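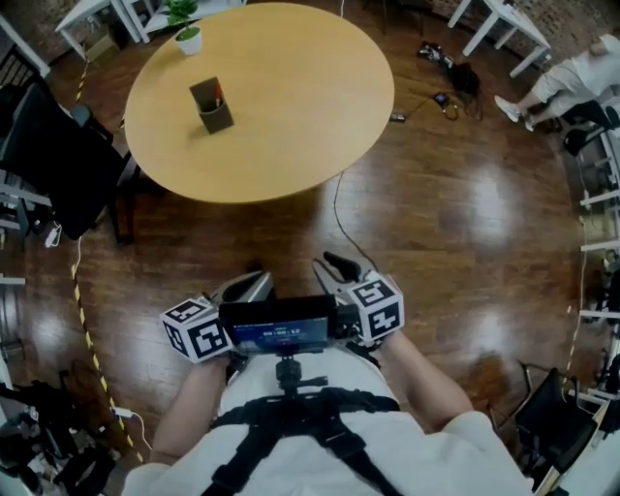

The round table in its new spot, with the pen holder and the plant on top.

Umau round table review: small, pale and much nicer to live with than my old desk

6 min read

Last updated July 2020

I had a rectangular desk for years and I hated it for years, so when it finally went to my cousin Kagiso Visser (he has a garage, he'll be fine) I decided I was going to get something round. Everybody told me not to work at a round table. Evelien Kuipers, who shares the lease with me, sent me three links to perfectly sensible desks with drawers. I bought the Umau anyway, and I've been using it since early June, so I think I can say something useful about it by now.

First, the look, which is why I bought it. It's a light wood, pale tan, and the finish is smooth without that plasticky shine I was dreading from the website photos. My floor is a glossy reddish-brown hardwood and I was really worried about the two together. I'd been going back and forth between this and the darker Matlala table for weeks! The Matlala would have disappeared into the floor. The pale top stands out against it and makes the whole room feel lighter, and I'm so glad I went this way.

Putting it together was fine. The legs go on with bolts and a little key that comes in the bag, and the instructions are all drawings, no words, so you do have to look at step four twice. I got one leg on slightly crooked and had to back it out and start over. If you have somebody who can hold the top steady while you tighten, ask them. Evelien held mine and only said "drawers" once.

Now for actual daily use. The thing about a round table is that you lose the corners, and I used to keep everything in the corners. My lamp, my mail, two or three mugs, a stapler I never touched. All of that had to go somewhere else, and I've ended up with a pen holder near the middle and a plant close to the rim and that's pretty much how it stays. The pen holder is a small dark brown one I already owned, and it looks better on this table than it ever did on the desk. The plant is in a white round pot, and I'd say if you're going to put one thing on a table like this, make it a white pot. It looks so fresh next to the pale wood.

For writing and paying bills it's great. For a laptop it's good, with one complaint: there's no straight edge to rest your forearms along, so you either pull in close or your elbows hang off the curve. I got used to it in a week or so. If you work with a big monitor and a full keyboard all day, I would not buy this, I'd listen to Evelien.

Chairs! I use a plain black office chair with it and it slides in fine from any side, which I love. Some mornings I sit facing the wall and some mornings I turn the other way and it feels like a different room. The black is a bit stern against the light wood, and I've been eyeing a Fita chair in a softer color, but mine still works and I'm trying to be good.

Cleaning is easy. Damp cloth, dry cloth, done. I did leave a wet glass on it overnight in the first week and there was a faint ring in the morning – I rubbed it with a tiny bit of oil and I can't find it anymore. Use coasters anyway. It does show crumbs less than my dark desk did, so take that as a warning or a bonus depending on who you live with.

Wobble: a little, at first. I retightened all the bolts after two weeks and it's been steady since. I also stuck felt pads under the feet for the sake of the floor. They don't come in the box, and I think they should at this price. I paid 500 with delivery, and the delivery took 21 days, so don't order it the week before you need it.

Would I buy it again? Yes, in the same color, and I'd get the felt pads in the same order. My friend Aurelia Widmer has asked me to measure it for her dining corner, and for two people eating dinner I think it would be lovely. For four I'd go up a size.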